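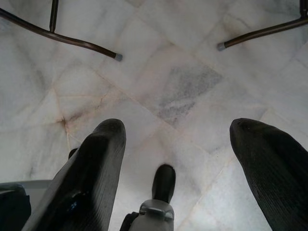

## Novembre – cataplasmes antirouille, suite

Repris les essais sur chutes de marbre blanc Arriaga. But : sortir la rouille sans manger le poli. L'acide oxalique, on oublie définitivement pour le calcaire, la plaquette témoin est restée mate sur tout le carré traité. Même chose avec le « spécial rouille » du commerce, vu de biais c'est une catastrophe.

Au sol, le cas type : tache brun-rouille partie d'un croisement de joints, filets orangés le long. À traiter en dernier, quand la recette sera fixée sur chutes.

Recette du matin :

- kaolin + un peu de pulpe de cellulose (sinon ça fissure en séchant et ça se décolle par plaques)
- citrate de sodium dissous dans l'eau déminéralisée, glycérine ensuite
- dithionite ajouté tout à la fin, sous hotte, gants
- 611 g de pâte au total, trop pour les chutes, le reste est perdu car ça ne se garde pas

Pâte étalée épais, débordant largement de la tache. Film par-dessus, bords scotchés. Laissé environ deux heures puis film ôté pour que ça sèche lentement.

Odeur de soufre forte malgré la hotte – fermer la porte du couloir la prochaine fois. 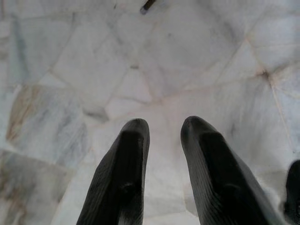
Pourquoi mouiller la pierre avant d'appliquer ?
Pour que l'eau du cataplasme ne file pas d'un coup dans le marbre en emportant le fer plus profond. Eau déminéralisée à l'éponge, on attend que la surface ne brille plus, puis la pâte.

Résultats chutes :

- tache récente (paille de fer) : disparue à l'oeil, poli intact en lumière rasante
- tache ancienne, récupérée sur un seuil de chez Ider : nettement plus claire, reste un halo jaune
- joint ciment : le fer remonte encore. À mon avis la source est dessous, inutile d'insister avant d'avoir trouvé ce qui rouille

Ai refait une passe sur le halo. Gagné un peu, pas beaucoup. Deux passes maxi, après on fatigue la pierre pour rien.
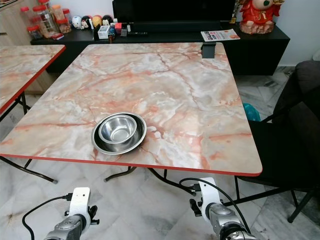 ## Rinçage et contrôle

1. Retirer le sec à la spatule plastique, jamais métal
2. Rincer abondament, eau déminéralisée, éponge propre
3. Bandelette pH sur la pierre mouillée, recommencer tant que ce n'est pas neutre
4. Laisser sécher jusqu'au lendemain avant de juger. Mouillé, le marbre cache tout

Oublié le point 3 sur une plaquette, elle est donc à jeter des résultats. Le papier buvard Stullside marche bien en finition, il boit sans pelucher. En recommander.

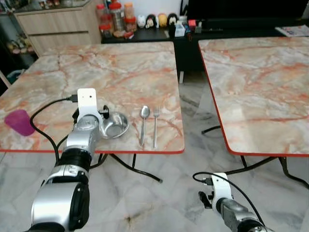

Retour de l'atelier Losa par téléphone : d'après eux le halo jaune n'est pas forcément du fer, ça peut être une vieille cire qui a viré, et il faudrait essayer un solvant sur un coin avant de remettre du dithionite. Pas bête. Je n'avais pas dégraissé le seuil.

À faire :

- [ ] test acétone sur le halo, puis cataplasme neuf
- [ ] sonder sous le joint, chercher une agraffe ou un bout d'armature
- [ ] demander à Ider quelle cire ils passaient sur leurs seuils
- [ ] racheter du kaolin, le seau est presque fini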